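Journal wants raw data deposited before review, is this normal now?
Board: Publishing and peer review
14 posts

inkwell_74
Posted Tuesday, 11:02

First submission as corresponding author, so bear with me. The journal's new author guidelines say all data and supporting files must be in a public repository, with a working link, before the paper goes out to reviewers. It is double-blind. The repository puts my name and department at the top of every record. I asked the editorial office how the two rules fit together and got a reply pasting the same paragraph of the guidelines back at me.

The paper is 2,997 words against a limit of 3,000, so I have no room for a long data statement either. What do people do?

marginalia
Posted Tuesday, 11:20

Most repositories let you make a private link for reviewers that hides the depositor. Look for "share for review" or something like it. You make the record public after acceptance.

Parvaneh Shirazi
Posted Tuesday, 11:41

I handle papers for a small journal in a neighbouring field. What marginalia says is right, but check what the private link shows before you send it. Open it in a browser where you are not logged in. Some hide the author field and leave the file names alone, and the file names have initials in them. I have sent papers back for that more than once.

Also look inside the files. Word and Excel keep the name of whoever set the file up. So do a lot of PDFs.
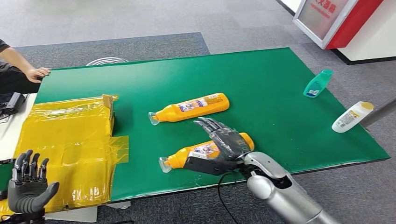 On the word count, ask whether the data statement counts. At ours it does not, and neither do the references or the acknowledgements. The guidelines do not say so anywhere, and I have complained about it.

inkwell_74
Posted Tuesday, 12:05

Thank you both. The data statement does count at this one. The abstract counts too.

Our university uses Gendano for deposits. I can't find a review link on it.

oldproof
Posted Tuesday, 12:31

Gendano doesn't have one on the basic licence. You need the library to switch it on for your department. Ours took a fortnight.

I'll be the one to say it: I think deposit before review is a bad rule. I review a paper a month and have opened the data perhaps twice. Meanwhile the author has done two days of tidying for a paper that may be rejected on the desk. Ask for the data at acceptance and have someone check it then.

marginalia
Posted Tuesday, 12:48

Disagree. If you only ask at acceptance you get whatever the author can find by then. I had a paper to review last year where the second table could not have come from the method described. I asked for the data, the editor asked the authors, and the paper was withdrawn. Nobody would have caught that after acceptance.

oldproof
Posted Tuesday, 13:10

You asked and the editor followed it up. That is the old system doing its job. You didn't need a rule that every author must deposit.

Stellan Midtbø
Posted Tuesday, 13:26

There is a cost question in this as well. Our group's files are large and the library charges us for anything over 500 GB. For a text-based study it is nothing. For us it comes out of the grant, and the funder will pay for a published dataset but will not pay for one attached to a rejected paper. I have put this to two editors. One gave us an exemption until acceptance, the other said the policy was the policy.

We now deposit a sample with the submission and say plainly in the cover letter that it is a sample.
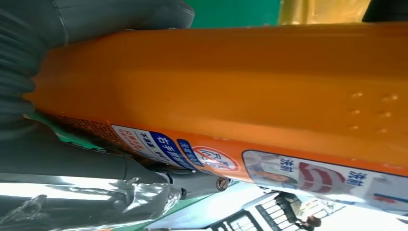

The cover letter matters more than people think with this. Reviewers don't see it, so you can name your institution and explain the repository problem in full, and it costs you nothing from the word limit. Put the link there and ask the office to pass on an anonymous copy.

Parvaneh Shirazi
Posted Tuesday, 14:02

Agree about the cover letter, with one warning. If the journal is on Corent, the cover letter is a separate upload and has to be marked "editor only". The default is "all". I don't know why. Check the proof it builds before you press submit.

inkwell_74
Posted Tuesday, 14:15

It is on Corent. I would have missed that.

quirefold
Posted Tuesday, 14:50

Could you not just upload a zip as a supplementary file and skip the repository until later? I've done that with Fesis journals and had no trouble.

marginalia
Posted Tuesday, 15:07

Depends on the wording. If it says "public repository" the office may bounce it at the technical check, and then you lose a week. Ask first, and ask a person. The handling editor's address is usually on the board page.

oldproof
Posted Tuesday, 15:33

On that we do agree. Write to the editor and leave the office out of it. Two lines, one question. "May I supply the data as an anonymous zip until my library turns on review links?" They can say yes or no to that.

inkwell_74
Posted Wednesday, 09:18

Wrote to the editor last night and had an answer this morning. The zip is fine for review, with the deposit to follow within ten working days of acceptance. She also said the guidelines page is being rewritten. I've asked the library for the review links anyway. Going through the file properties now, and my supervisor's name is in every spreadsheet.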